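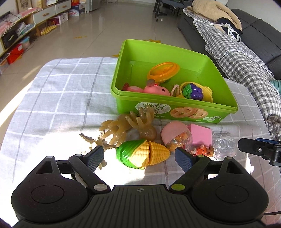 Photo: author's own. Click to enlarge.

I have been promised a better night's sleep by three different companies since January, and I'd like to talk about the math.

The first was Ovetti, who make a mattress topper. The second was Grenar, who make an app that listens to you breathe and then sends you a number. The third was a pillow called the Grindano, which costs more than my first car's transmission and comes in a bag with a handle, like a small suitcase. I bought the topper. I tried the app. I did not buy the pillow, but I read every word of its website at two in the morning, so I feel I have a relationship with it.

Let me start with the app, as it's the one that made me angry enough to write this.

You put your phone on the nightstand, face down, and in the morning Grenar gives you a Rest Score. My first Rest Score was 893. I had no idea what that meant. Out of what? I looked in the help section and it said that scores are "personal to you" and "not designed to be compared." Fine, except that the home screen has a little arrow showing whether you went up or down, and at the end of the week it tells you how you did against other sleepers in your age group. So it is designed to be compared. It's just not designed to be explained.

By the third week I had reached 1402, on a night when I was awake from one until nearly four with a sore throat. I lay very still, I'll give myself that. I was so worried about waking the rest of the house that I barely moved, and Grenar apparently took this for the sleep of an angel. The next night I slept straight through, woke up feeling human for the first time in days, and lost points. There was a message suggesting I try winding down earlier.

I wrote to support. They were polite. They told me the score looks at "more than just sleep," and when I asked what else it looks at, they sent me a link to the page that says scores are personal to me.

I know people who love this kind of thing, and I don't want to take it away from them. If a number gets you to put the phone down at ten, good. But I notice that the number lives on the phone. I was picking the phone up first thing every morning to find out how I'd slept, before I'd even had a chance to notice whether I was tired. A couple of times I felt fine, checked the app, saw the arrow pointing down, and then felt lousy until lunch. I paid for that!

Now the topper. The Ovetti people say their foam was "engineered across 2616 nights of testing." I've thought about that number a lot. Is that one person sleeping on it for seven years? Is it a big hotel for a week? Were they asked anything when they woke up? A night of testing could mean a night when somebody with a clipboard asked careful questions, or it could mean a piece of foam lying in a warehouse after dark. The website doesn't say, and the box just repeats the figure in larger type.

It is a decent piece of foam. It smelled like a new shower curtain for the better part of two weeks and now it doesn't. My hip hurts less on the left side. It might be the topper, or it might be that I stopped carrying my bag on that shoulder at the same time, and I was dumb enough to change both things in one week, so I'll never know. That's my main complaint about every review of every sleep product I've ever read. People buy the thing when they're at their worst. They're exhausted, it's been a bad month, they spend the money. Then the bad month ends, the way bad months mostly do, and the mattress gets five stars.

And they all have a trial period now. A hundred nights, two hundred nights, a full year. I used to think this showed confidence. Then I tried to picture getting a foam topper back into the box it came in. It arrives squashed flat and rolled up like a sleeping bag, and once you cut the plastic it takes a deep breath and that is the last time it will ever be that size. I read the return policy out of curiosity. It asks for "original condition," and there's a pickup fee if you live outside certain zip codes. I live outside certain zip codes.

The pillow I can only judge by its advertising. The Grindano has five zones. I've counted the zones on my head and I come up short. There's a chart on the site, with a side sleeper shown in blue and a back sleeper shown in orange, and a line through the spine of each, perfectly straight. The person without the Grindano has a spine like a question mark. I have never seen an ad where the old pillow was okay.

What I'd like, and what I can't find, is a company that will tell me who shouldn't buy their product. The nearest I came was the store in town, Acharya, where they mostly sell bedding and curtains. I asked about fancy pillows and the woman at the counter asked how old my current one was. I had to think about it. She said to buy a plain one for now, and come back if my neck still hurt in a month. I bought a plain one. It's been more than a month and my neck is the same as it ever was, so I can't even tell you she was right. But she didn't give me a score.

For the record, things that have made a difference I could notice: not eating late, a darker curtain, and turning the thermostat down at nine. I'd been told all of that for free by my mother when I was in high school. I'm a bit suspicious of the curtain, too, as I put it up right when the evenings started getting dark early anyway.

Things that made no difference: a spray that smells of lavender, magnesium, the socks. Someone will write in to tell me I used the wrong kind of magnesium. Someone always does. There seem to be as many kinds as there are people who sell it, and the right kind is always the one I haven't tried.

I canceled Grenar at the end of the free period, or I thought I did. There are two steps - you cancel in the app, and then you have to cancel again in a confirmation email, and the email went to my junk folder. So I've paid for a month I didn't want, during which it went on sending me a reminder every evening at 9:45 that consistency matters. I've written to support about that as well. If they give me the money back I'll add a note at the bottom of this post.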